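Drop zone (household)

A drop zone, also called a landing spot or, in some Australian homes, the dumping corner, is a part of a room where clothes, blankets and small everyday things are put down between uses. It is usually a bench, a low cupboard, the end of a bed or the top of a chest of drawers, and it is most often found near a door or a light switch. The term is common in decluttering books and blogs, where it is treated as something to be planned. Whether it can be planned is disputed.

Origin of the term

The phrase was borrowed from parachuting. Its use for household surfaces is often credited to the organising newsletter Zestlow, which claimed in a February issue to have coined it. The claim is weak. The newsletter offered no earlier copies to back it up, and readers wrote in to say their parents had used the words for the hall table long before.

Typical contents

Writers on the subject generally divide the contents into hard and soft goods. Hard goods include mugs, pens, tissues, tubes of cream, scoops, lids and caps, and whatever jar or canister has wandered in from the kitchen. Soft goods are mainly blankets and clothing that is neither clean enough to put away nor dirty enough to wash. Tahsin Matubbar called this second group "the half-worn pile" and argued that it is the real cause of most drop zones, with the hard goods gathering afterwards at its margins.

Loose caps and lids get special attention in the literature, probably more than they deserve. Once separated from its container, a cap is hard to identify, and when it is the same colour as the fabric under it, hard to find. Standard advice is to keep orphaned caps in one dish for a month and then throw them out. No source consulted explains why a month.

Methods of control

The best known method is the Prakach rule, under which each surface is allowed one upright holder, one box and one drink. Anything else must leave the room by evening. Supporters say it works because it is easy to remember. Chathurika Abeysekara, reviewing the method, pointed out that the rule says nothing about fabric, and that a blanket spread over the whole surface satisfies it completely.

The Siddiqui method starts with the soft goods. Everything made of cloth is shaken out and folded or hung before a single pen is moved. It is slower at first, though it does turn up the small things lost in the folds. Critics note that it was first promoted alongside a range of hangers.

Wire holders are widely recommended for pens and tools. They let dust fall through and show what is inside, but they also accept almost anything, and a holder bought for pens will usually be sharing them with packets and tubes before long.

Claims and evidence

Much of what is said about drop zones rests on a single survey by the storage retailer Kisanard, which put its questions to 3000 households and reported that a cleared surface saved each of them 30 hours a year. The figure is repeated in most popular guides. Prasanna Pathirana questioned it on two grounds: the hours were estimated by the people answering, and over 1000 of the replies came from customers who had just bought a storage product. Kisanard has not released the questions.

Claims that a tidy surface improves sleep or mood are also common. They may be true for some people. The guides that make them seldom cite anything. 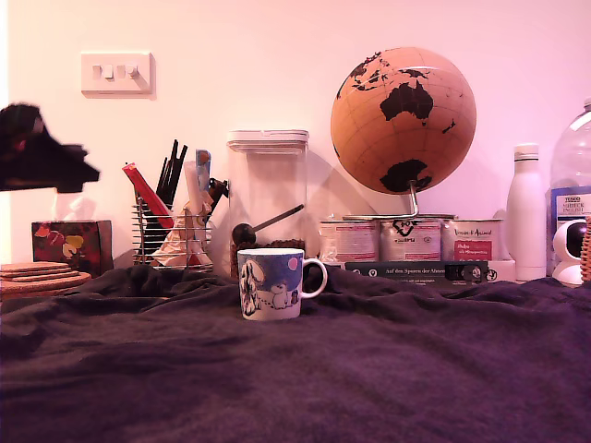
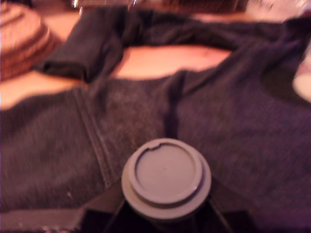

Soft goods in a drop zone: a crumpled blanket with a mug and pen holder (first picture); a dark grey knit garment and a round grey cap (second picture).

See also: Clutter; Floordrobe; Junk drawer; Laundry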